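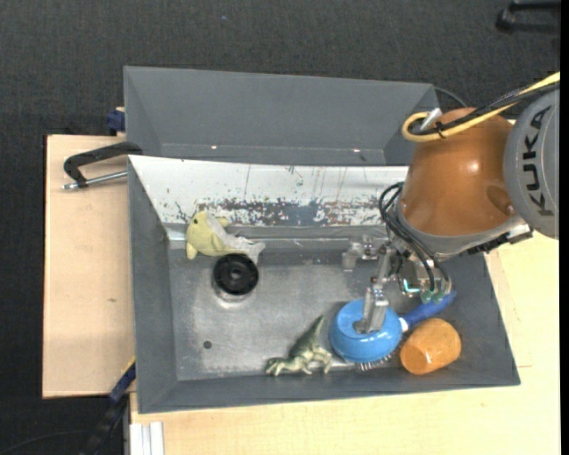
Okau cell, main bin with five items, gripper at the hairbrush

Search this list Search Advanced

Subject: Re: Okau cell, what to put in the equipment request
Date: 2022-04-06

Ryota Chiba wrote:

> I have to turn in the equipment request for the Okau cell and I only
> have the old list from February. It has the second gripper, new bins,
> a hose kit and "misc. clamps" on it. Can someone tell me which of these
> we still want, and whether the bins have to match the ones we have?
> Also, Jastier wants to know if we are buying the gripper outright or
> taking the lease. I would like to have one number per line and not a
> range, because the form doesn't take ranges.
>
> Ryota

Ryota,

I went through the February list again this morning. Line by line:

Second gripper. Keep it. Buy it, don't lease. The Jastier lease runs 14 months minimum and we would be paying for the spare while it sits in a drawer. Put the purchase price from their last quote on the form and attach the quote. Ask them to confirm that the finger tips are sold separately. Tips are what we will go through first, and I don't want to order a whole finger each time.

Bins. Keep two, drop the rest. They do have to match in footprint and wall slope, or the clamps won't sit right and we will be redoing the collision model for each bin. Oláh can fabricate them to our drawing at 294 each, painted. I would ask for the same bin unpainted as a second price. The paint on the back wall of the main bin is scraped down to patches along the lower part, and I don't see why we would pay for paint again on a surface the tool reaches. The floor can stay bare metal. It is scuffed and stained but it is flat, and the vision people have already tuned for the reflections.

If Oláh wants to charge a setup fee, tell them it is the same drawing as before — they should have the file.

Hose kit. Keep, quantity one. The thin black hoses bow out well to the left of the wrist before they come down to the tool. That is more slack than I would like near a bin wall. I'd rather budget for a shorter set plus fittings now than do it as a rush order. Lead time on the fittings was nine working days last time.

Clamps. Please don't write "misc." again, purchasing sent it back the last time we did that. We need two bar clamps for the second bin, same size as the ones on the first. If you need a model number, read it off the ones in the cell.

Test items. This wasn't on the list and it should be. The mixed set now is the brush, the orange cup, the dinosaur, the black spool and the yellow plush. It's a decent spread of hard and soft, but we have no duplicates. Put down 50 for household and toy items. It can go under consumables, so it doesn't need a quote.

Ultlow mat. Drop it. It was meant to go under the table and we have carpet there, and no one has asked for it since the list was written.

Two things I don't know: whether freight from Oláh goes on the same line as the bins or on its own, and whether the spare gripper counts as capital equipment. The rule changed and I haven't read the new one. Could whoever handled last year's request answer that on the list?

Send me the form before you submit it and I'll check the line numbers against the quotes.

Marit

Contact the list owner | Copyright Okau Cell Users List | Back to top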